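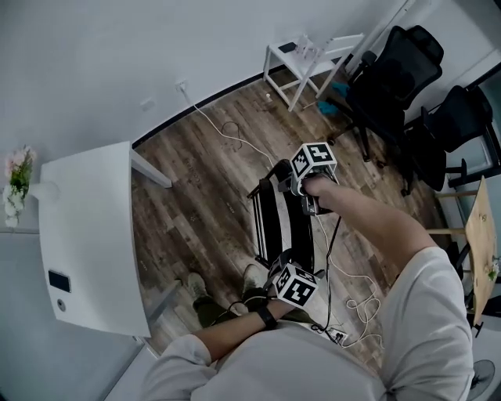 Visit to the Sevudstead folding furniture open day

Amville opened its Sevudstead rooms to visitors in May, and I went along with Kamil Jurčo, who wanted a rack for his hallway. The company makes things that fold: racks, trestles, drying frames, a camp bed. The whole visit took 2 hours, with a break for coffee in the middle.

Getting there

We took the bus from Vavport and got off at the stop by the bridge. The walk from there is 500 yards, most of it uphill. The sign is on the side street, so we went past it once. Noreen Carroll met us at the door and signed us in. There were 16 of us, split into two groups.

The folding room

My group began upstairs. The room is plain: white walls, a black baseboard, a wood-grain floor. A small white side table stands against the wall, and the white cables and power strip lie on the floor, so watch your feet if you are carrying anything.

Most of the time in there went to the black folding rack. It is a long, narrow piece made of black tubing, with a black panel stretched between the side rails. It was set on the floor at an angle to the wall. I had expected something heavier from the catalog.

Noreen told us the rack came out of an older design called the Owino, which had a shorter panel and was dropped after complaints about the hinges. The new one has been on sale for six months. She passed around a hinge from each. The old one had a lot of play in it and the new one had very little.

Kamil asked if the panel can be replaced. It can, but you have to order it from Amville and wait two weeks. He also asked if it comes in white. It does not.

The workshop

After coffee we went down to the workshop, where the tubing is cut and bent. Visitors stay behind a yellow line. It was loud, and I missed half of what was said about the bending. The sewing tables at the far end were quieter. A woman there was hemming panels and let us feel the offcuts, which were stiffer than I would have guessed.

Practical notes

Entry was free. Coffee was 2 dollars and came with a cookie. The stairs to the folding room are steep and there is no elevator, so call ahead if that is a problem. Parking is on the street only. The shop by the exit sells seconds at a discount, and it closes at 4, half an hour before the building does. Kamil got there at ten past and will have to order his rack by mail.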